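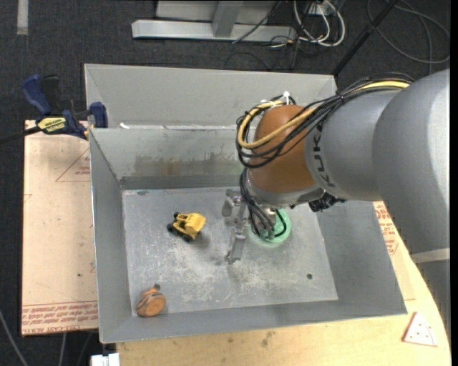
Attachment 1 – bin at Nygård, rear wall with the brown stain

Ticket 67: Brown stain on inner back wall of metal bin
Opened by: Ronja Berge
Assigned to: Helge Öberg
Status: Waiting for parts

Ronja Berge, 9:10
Hello, I want to report a stain in the large gray bin. It is brownish and streaky and it goes over the lower part of the back wall. The upper panel looks fine. I wiped the wall with a damp cloth and dish soap, but the color stayed. Is it rust, or is it glue from the old lining?

Helge Öberg, 9:45
Thank you for the picture. Please rub a small spot with white vinegar, wait 5 minutes and wipe again. If the cloth becomes orange, I would say rust. Please take the toys out first, also the yellow truck, so they do not get vinegar on them. There is also a small white scrap at the left end of the seam. Can you pull it off?

Ronja Berge, 11:20
I did the test 2 times. The cloth was a little orange the first time and almost clean the second time. The scrap came off with a fingernail, it was old tape. The stain is lighter now, but I still see it.

The whitish marks on the floor did not change. I think they are only wear.

Helge Öberg, 13:05
Then it is light rust, and I agree about the floor. Please dry the seam well – water stays there easily. I ordered one tube of Mirnen sealant, 100 ml, from Trerkik. Signe Granström will seal the seam when it comes. Do not use steel wool on the wall.

Ronja Berge, 13:30
Understood. I keep the ticket open until the seam is done.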